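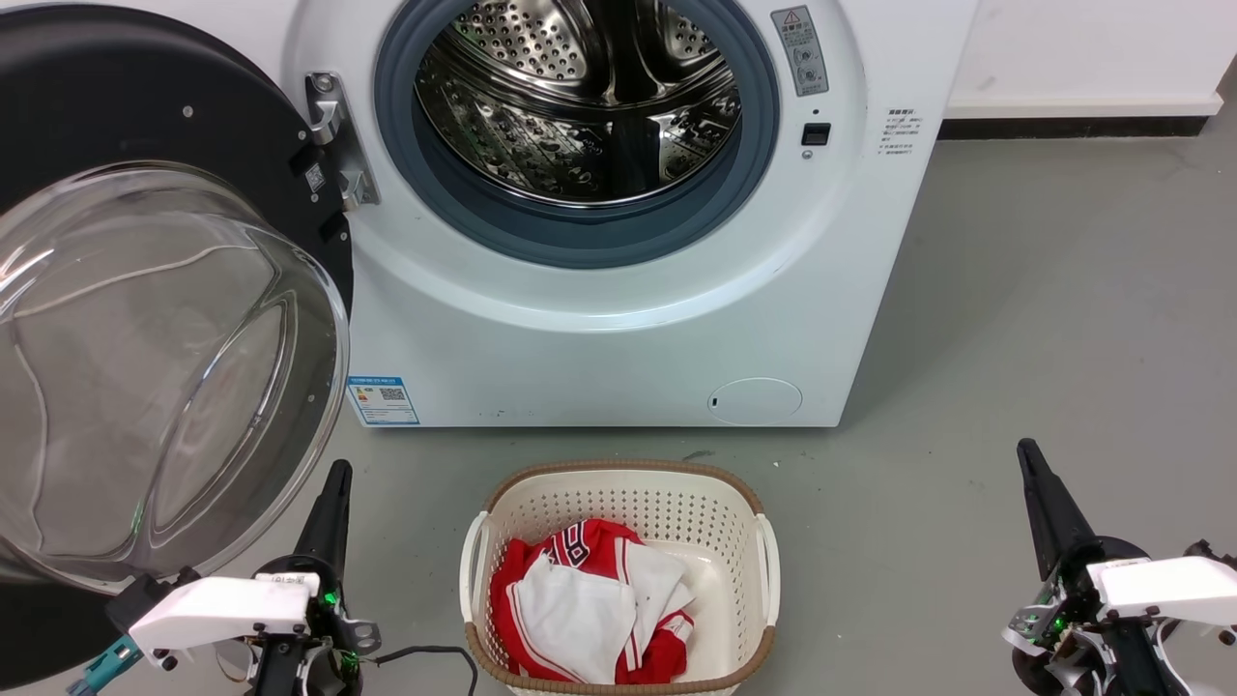 The night shift asked, through its representative, whether loading by the arms means fewer hours on the floor or the same hours spent on other work. Verach replied that the rota stays as it is until the end of the trial, and that no position is tied to its result.

**Minutes, laundry operations meeting, Cinon site, September 12, 2019**

**1. Loading trial**

- 300 loads planned, 18 completed without a hand correction in the first week. The target is unchanged.
- Most stops occur at the basket. Garments tangled together are lifted as one piece and the arm halts.
- Clearing a halt is now an attendant task. It was not in the July job sheet – to be added.

**2. Changes to attendant work**

- Sorting, pocket checks and stain treatment stay manual.
- Attendants reported less bending but more waiting. Several said they cannot start another job while listening for the halt tone.
- Agreed: the tone is to be replaced by a message to the handheld units. Gavalo to quote.
- Pay grade for attendants who clear halts: not agreed. Carried over.

**3. Training**

- Two hours per person, in paid time. The night shift is to get its own session and will not be asked to come in early.
- The stop procedure will be posted at each station in large print.

**4. Maintenance**

- Ticket 838 (left arm, slow return) remains open with Kalogeropoulos.
- Door seals and filters stay on the existing weekly round.

**5. Next meeting**

Pay grade first on the agenda, then the halt log.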